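Quinlan 656 Folding Banquet Table Cover, Fitted

In stock at Rustville. Hire or buy. Ring first if you need more than 5, we keep the rest at the Oklow store and the van only goes over in the morning.

Fitted cover, stretch polyester, pockets for the feet. Fits the standard six foot folding table. Will NOT fit the Grunix trestle, the legs splay too wide. People keep trying. Please don't, the corners tear.

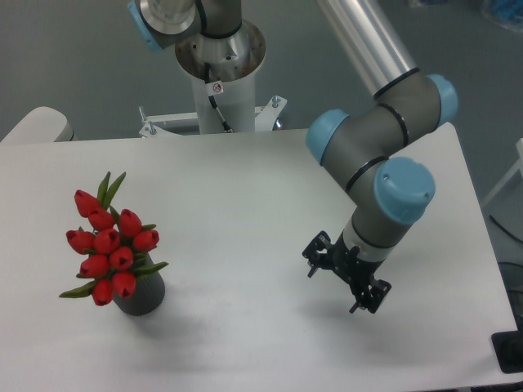 Colors: ivory, navy, forest green. Burgundy back in October.

Washing: 40 degrees, no bleach, no softener. Hang to dry. Tumble drying shrinks it and then you're fighting the last corner for ten minutes. Iron on the lowest setting or just steam it once it's on the table, most creases drop out by themselves anyway.

Wax: let it go hard, scrape, then wash. Red wine: cold water straight away, dont rub.
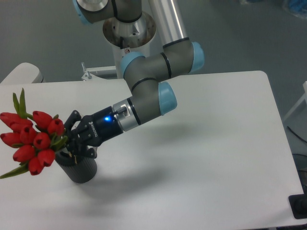
Hire terms. Covers go out for 3 nights as standard, longer by arrangement. Bring back unwashed, we do that here. Shake out the crumbs and confetti first. Burn holes and cuts are charged at replacement price, ordinary stains aren't.

Pack count is written on the bag label. Check it before you leave the desk, not when your back at the hall.

Also fits: older Quinlan tables with the rounded corners, bit looser but fine. Pins no, clips yes. Clips are in the drawer under the napkins, sold seperately. 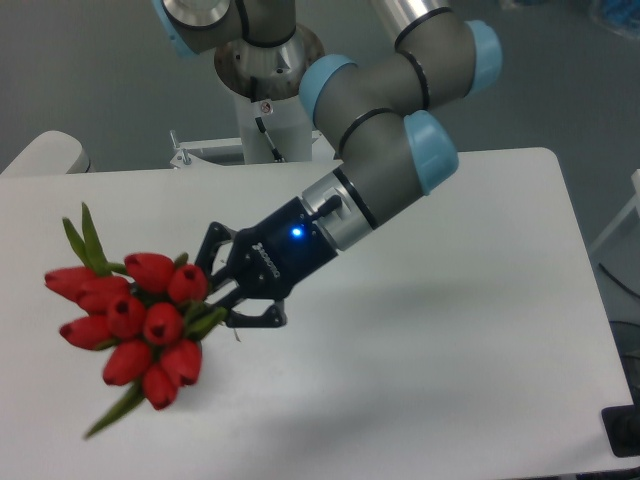

Events Hire & Linen Desk, Rustville

Questions on sizes, ask for Rawiri Gilchrist. Have your table length and leg type ready. Round table covers are on their own page, same wash rules, different bags. Collections from the side door until 5 pm.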